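分类：使用手册 > 软件与工具 > 轨迹估计与标定

Truser 采集端软件设置指南
第 4 章 手持夹爪的定位初始化与开合标定

适用版本：Truser 1,388 及以后的构建版本
修订日期：2023年9月8日，星期五

4.1 本章内容

本章说明如何在新场地建立定位地图、标定夹爪开合量，并把结果写入会话配置。完成后，Truser 可以把手持夹爪录制的视频转换成带时间戳的六自由度轨迹和一路开合宽度，供 Buschmann 训练工具读取。

开始之前，应已完成第 3 章的相机内参标定。内参文件缺失时，软件会停在会话建立页面，“下一步”按钮为灰色。

每换一个房间，或者房间内的大件家具有明显移动，都需要重做 4.3 节。4.4 节只与夹爪本身有关，更换指垫、调整连杆或重新安装相机后才需要重做。

4.2 术语

会话：在同一场地、同一张地图下录制的全部片段。一个会话对应一个目录。

建图片段：只用于建立地图的视频，不进入训练数据。

标记块：表面印有黑色方形编码图案的盒子，用来确定地图的尺度和坐标原点。

开合标定片段：夹爪从全开到全闭往复运动的视频，用来求开合宽度的上下限。

任务片段：操作员执行任务时录制的视频。

重投影误差：地图点投影回图像后与实际观测位置的偏差，单位为像素。界面中显示的是整段视频的中位数。

4.3 建立地图

鱼眼镜头的视野很宽，天花板的梁、灯具、柜门边线都会进入画面，这些固定结构是定位的主要依据。大面积反光的台面和白墙提供的特征较少，不宜单独占满画面。

1. 打开 Truser，选择“会话 > 新建”，填写会话名称。名称只能使用字母、数字和下划线。

2. 在“设备”栏选择夹爪编号。两只夹爪同时使用时，分别选择，不要共用一个编号。

3. 在“标记”栏填写标记边长，以毫米为单位，量取黑色方框的外沿。默认值为 62。

注意：边长填错不会报错，但整张地图会按比例放大或缩小，之后的全部轨迹都受影响。打印店缩放过的图案必须重新测量。

4. 把标记块放在会话期间不会被碰到的平面上，让至少两个印有图案的面朝向录制区域。

5. 点击“录制建图片段”。手持夹爪站在房间一端，静止两秒，然后缓慢平移。先沿柜体和台面走一遍，再转向房间另一侧，最后回到起点附近。

录制时在实时预览中检查三点：指尖位于画面中下部；柜体、饮水机、门框一类不移动的物体清晰可辨；灯光没有使大片区域过曝。
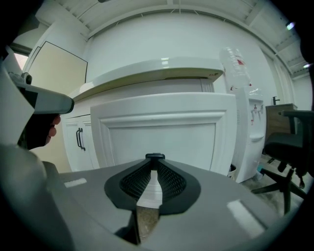 6. 回到起点后再静止两秒，点击“停止”。建议时长不少于 11 秒；时长不足时，软件给出黄色提示，但仍允许继续。

7. 点击“计算地图”。进度条分为特征提取、位姿估计、闭环优化三段。闭环优化完成之前不要关闭窗口，中断后需要从特征提取重新开始。

8. 查看结果页。“关键帧数”低于 400 时，地图通常覆盖不全，应补录一段并选择“合并到当前地图”。

9. 结果页右侧显示俯视点云。墙面应大致成直线，标记块位置应出现坐标轴。若墙面呈弧形，说明所用内参文件与镜头不匹配，返回第 3 章处理。

10. 点击“保存”，地图写入会话目录下的 map 文件夹。

警告：保存之后不要手动改名或移动 map 文件夹。任务片段通过相对路径引用它，路径失效后批处理会跳过整个会话，日志中只留一行 MAP_NOT_FOUND。

4.3.1 运动遮罩

夹爪本体始终占据画面下方，它相对镜头不动，却会被误认为静止背景。Truser 用遮罩排除这部分像素。

a. 打开“感知 > 遮罩”，载入与夹爪型号对应的模板。

b. 拖动边缘控制点，使遮罩盖住夹爪外壳和两指的全部行程。边缘外留少量余量。

c. 勾选“屏蔽高光区”。外壳顶面的反光会随灯位变化，容易产生漂移的特征点。

d. 点击“应用到会话”。

操作员的手、旁人和可移动的椅子无需加入遮罩。软件会在优化阶段剔除运动不一致的点。人员占据画面比例较大时，剔除可能不充分，应让人员与镜头拉开距离后重录。

4.4 开合标定

夹爪的开合宽度由图像中两指的位置求得，不使用编码器。

1. 选择“标定 > 开合宽度”，确认设备编号与 4.3 节一致。

2. 将夹爪完全张开，保持一秒。

3. 缓慢闭合至指垫接触，保持一秒。不要继续用力，指垫受压变形会使零点偏移。

4. 重复张开和闭合，共五次，然后点击“停止”。

5. 软件绘出宽度曲线。曲线应有五个清楚的波谷，且各波谷高度接近。波谷高低不一时，先检查手指紧固螺丝，再重录。

6. 点击“写入设备配置”。

提示：指尖在广角画面边缘处模糊属于正常现象，只要两指根部清楚，求解不受影响。

4.5 会话前检查

首次录制任务片段之前，用一段短视频验证地图和标定是否可用。

1. 在“工具”菜单中选择“重定位测试”。

2. 手持夹爪走到工作区，镜头朝向标记块，使其在画面中完整出现。

3. 等待状态栏由“搜索中”变为“已定位”。超过五秒仍未变化时，朝地图覆盖较好的区域转动镜头。

4. 打开或关闭一扇柜门或一个抽屉，观察轨迹线有无跳变。小范围变化不应造成跳变。

5. 确认状态栏中的重投影误差低于 1.5 像素，然后退出测试。
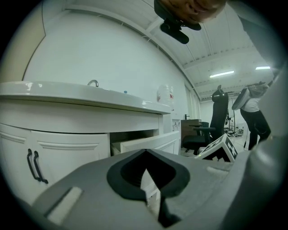 图 4-2　重定位测试画面：标记块位于夹爪前缘上方，左侧抽屉已拉开。

4.6 导出到 Buschmann

1. 选择“会话 > 批处理”，勾选需要转换的任务片段。

2. 在“坐标系”下拉框中选择“标记块”。仅在调试时选择“首帧相机”。

3. 双夹爪会话需勾选“时间对齐”，软件按各片段的时间戳取交集，交集以外的部分不导出。

4. 点击“开始”。未能定位的片段列入 rejected.txt，原视频保留不动。

5. 在 Buschmann 中新建数据集，指向会话目录下的 export 文件夹。

使用 Wastov 回放插件时，可在导出前逐段查看轨迹与视频的叠加效果。插件只读，不会修改会话文件。

4.7 常见提示

LOST_TRACK：连续多帧未能定位。多为镜头贴近反光台面或移动过快所致。片段在丢失处截断，前半段仍可使用。

SCALE_UNSET：建图片段中未检出标记。检查标记字典设置，必要时靠近标记块重录。

WIDTH_OUT_OF_RANGE：开合宽度超出标定上限。重做 4.4 节。

MAP_NOT_FOUND：地图路径失效。恢复 map 文件夹的原名和原位置后重新批处理。

CLOCK_SKEW：两只夹爪的时钟偏差过大。将两台设备连接到同一主机，执行“设备 > 校时”，已录片段可用“手动偏移”补救。

MASK_MISMATCH：遮罩分辨率与视频不一致。修改相机分辨率后须重新载入模板。

4.8 文件位置

会话目录包含以下内容：

map：地图及坐标系定义
calib：内参副本和开合标定结果
raw：原始视频，软件不会改写
export：批处理输出
log：运行日志，按日期分文件

需要联系 Triston 技术支持时，请附上 log 和 calib 两个文件夹，以及出现问题的片段编号。原始视频体积较大，收到上传链接后再提供。

下一章：第 5 章 策略部署与延迟补偿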